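About Kudeo

Kudeo is a small company that teaches household robots to handle clothes. Jin-sol Shim and Darcy Gill started it in March with 2 grippers and a lease on the upper floor of the Plomummont building. There are 16 of us now.

Most of our work is folding, sorting and putting away. A person does the task by hand with a gripper, and the recordings go to the software team, who train the arm on them. We work in furnished rooms, with real beds and closets, and we use ordinary clothes of the kind people wear and wash every week.

Visiting us

We hold 4 open days a year. The next one is Thursday, October 10, 2024. Visitors come up in small groups, starting in the bedroom, where Menaka Samarakoon runs the folding demonstration. She begins with long-sleeved tops. Sleeves go in first, then the hem comes up toward the neckline. 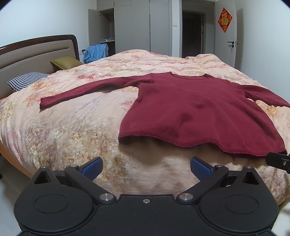
After that you can try it yourself. Knits are harder than they look, and most people grab too much fabric the first time. Menaka will show you how far to close the fingers before you lift. Children are welcome to take a turn if an adult stays with them.

The second half of the visit is in the workshop. Serena Tedesco goes over how we build and repair the grippers and answers technical questions. We have some 2,000 folding recordings from this year, and she can play back any of them on the big screen.

Visits are free but you need to book. Write to Shirley Turcotte at the front desk with your name and the size of your group. School groups should ask for a morning. The elevator is at the back of the building, next to the Agbenyega print shop, and there is parking on that side too.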